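[Haushalt-Liste] Re: Gelbe Kisten, wer hat sie?

Von: Nesrin Sönmez
An: Haushalt-Liste
Datum: 16.11.2025

Liebe Liste,

danke an Zinhle für die Erinnerung, die dritte seit August. Ich zitiere sie der Vollständigkeit halber:

> Zinhle Kruger schrieb:
> Im Regal hinten stehen immer noch Kisten ohne Etikett. Wir hatten
> vereinbart: Gelb ist für Kleinteile, Grau für Textilien, und was
> keinen Zettel hat, kommt bis zur nächsten Räumaktion weg. In einer
> lagen gestern Gardinenhaken, Teelichter und ein halber
> Adventskranz. Ist das jetzt Kleinteil oder Textil?
> Bitte um Rückmeldung. Z.

Ein halber Adventskranz ist natürlich Saisonware und gehört in die Kategorie, die wir im August zu gründen vergessen haben.

Zur Sache. Yavuz und ich haben die Inventarliste noch einmal durchgesehen. Darin stehen 216 Posten, verteilt auf 13 Regalböden, von denen 12 eine Nummer haben. Der letzte heißt seit dem Umzug aus Bridham »Diverses« und wächst. Etiketten sind da, Alper hat bei Bilgin bis zu sechs Rollen bestellt – so genau wollte er sich am Telefon nicht festlegen.

Mein Vorschlag: Gelb bleibt Kleinteile. Wer eine gelbe Kiste mit Pullovern füllt, nimmt sie mit nach Hause und behält sie samt Pullovern. Deckel bitte zur jeweiligen Kiste legen und nicht auf den großen Deckelstapel, der inzwischen ein Eigenleben führt. Songül hat angeboten, die Zettel zu schreiben, ihre Schrift kann man wenigstens lesen. Meine ist bekannt.

Offen ist noch, wohin mit den Marmeladengläsern von Birden. Sie stehen vor der Wand und warten auf eine Entscheidung, genau wie ich. Gegenvorschläge nehme ich gern entgegen, aber nur von Leuten, die beim Räumen dabei sind.

Grüße
Nesrin

PS: Der Adventskranz darf bleiben, wenn jemand die andere Hälfte findet.

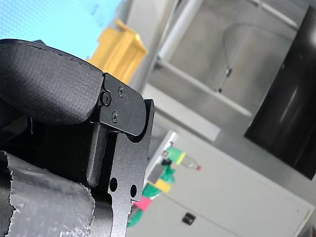

Lesezeit: 2 Min.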